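Clollow Office, Second Floor: Furniture and Tabletop Items

Compiled by Elżbieta Wasilewska
Last revised May 12, 2025

The gallery covers the work area refitted in March under job 2935. Flooring is wood-patterned throughout. Desks are from the Taşdemir range and chairs from Kemo. 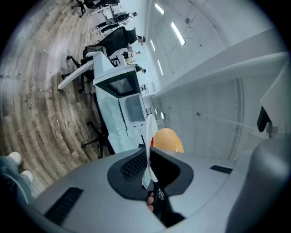
Desk heights were set at handover and should be left as they are. Report a loose caster or a sticking lift to Brovetari, quoting the job number. Chairs are checked every 8 weeks.

The side table is kept apart from the desks and has its own cover, listed separately in the stock sheet.

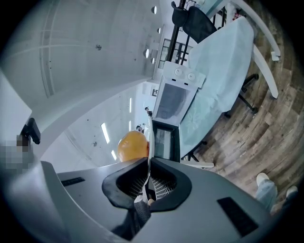 White unit with dark window, pale blue sheet, black office chair behind.

Covers are held in 2 sizes and changed when marked. Wipe with a damp cloth; do not use solvent.
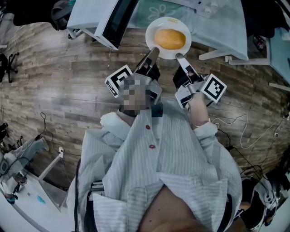
Tableware is issued from the kitchen store and goes back there after use. Plain round white plates, like the one holding the fruit on the light blue table, are the standard pattern. Replacements are ordered in boxes of 100.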